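**Sealing a marble counter myself, or pay for it?**

Wilma Martens

Moved into a place in Prustton in February, white marble in the kitchen, faint pinky brown veins. Previous people left zero paperwork. Got a quote of $948 to hone and reseal. For a kitchen!! A bottle of sealer at the hardware store was 23 bucks. Am I going to wreck it if I do it on my own? Also there's a dull ring near the sink, lemon juice I think. Does sealer hide that or no.

Manuela Bianchini

Do it yourself. Drip test first. Spoonful of water on the stone, leave it ten minutes, wipe. Dark spot = needs sealer. No dark spot, leave it alone and go have lunch.

If it needs it: clean with dish soap, let it dry overnight, wipe sealer on, wait what the label says, then buff off ALL the extra. Dont let it dry on top or you get a sticky haze. Do a hidden corner before the whole thing.

The ring is an etch. Acid ate the polish. Sealer won't touch it, you want marble polishing powder and a damp cloth, small circles. Ours is a similar white and mine came up ok after two goes. 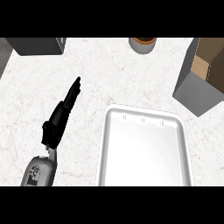 Murka says skip the powder if the counter is honed, it'll leave one shiny patch in the middle of a matte top and then you've got a worse problem than the ring. Check in low light from the side first.

Manuela Bianchini

Yes good point, powder is for polished only. Forgot taht.

Michiels

I paid a guy 1,916 for mine, way bigger kitchen tho. Looked great. Then red wine. So idk. Use a cutting board, no vinegar cleaners. Quartz next time.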